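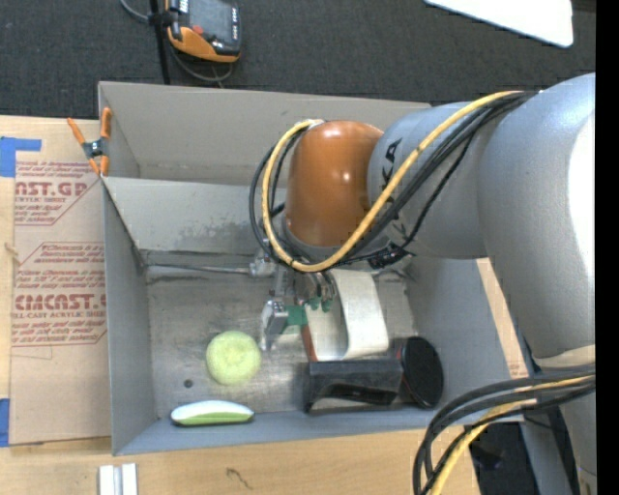

Issue 24, page 12

Ornell Neighborhood Swap Newsletter
Frequently Asked Questions

Most of these come up at every swap. A few came up once and left a mark. Questions go to Vlasta Kelmendi at the front desk of the Mellon Street hall, or in the shoebox by the door.

What is the swap?
You bring things you don't want. You go home with things somebody else didn't want. In between there is coffee.

Do I need to bring something to take something?
No. We tried a token system in December and spent the whole afternoon arguing about whether a fondue set equals a bicycle pump.

How much can I bring?
Two boxes per household, of a size one person can lift. "One person" means you, and your nephew who rows doesn't count.

What won't you take?
Mattresses, car seats, opened paint, tube televisions, medicine, and anything alive. Encyclopedias are on the list too. We have a full set from before most of our members were born, and it has been to every swap so far.

Can I bring electrical items?
Yes, if they work and the cord is in one piece. Fatos Krasniqi runs the testing table and will plug your toaster in while you stand there. "It worked when I put it in the attic" is a fine story, but he'll still plug it in.

What about clothes?
Washed, please, and folded if you can stand it. Winter coats go fast. Bridesmaid dresses do not go at all, though we admire the hope.

Can dealers come?
They can come after 2:00, same as anyone who shows up late. If you are seen loading a van with every cast iron pan in the building, someone will talk to you, probably at length.

I gave something away and now I want it back. What do I do?
If it's still on the table, take it. If it has gone home with someone, you can put a note in the shoebox. This has worked once, for a gravy boat.

How do I find out the dates?
They're on the back page of this newsletter and on the board outside the hall. We print 200 copies and roughly half get read, judging by how many people turn up on the wrong weekend.

Is there parking?
There is a lot behind the hall with 12 spaces. The rest of us use Prodgate Road and walk — it's two blocks, and downhill when your arms are full, assuming you took more than you brought.

What happens to the leftovers?
The thrift store on Kpodo Avenue picks up what it can sell. The rest is broken down for recycling, and we could use more hands for that part. Bring gloves. There is usually pie, and the people who stay get first pick of it.

Can I just drop things off the night before?
No. The porch leaks.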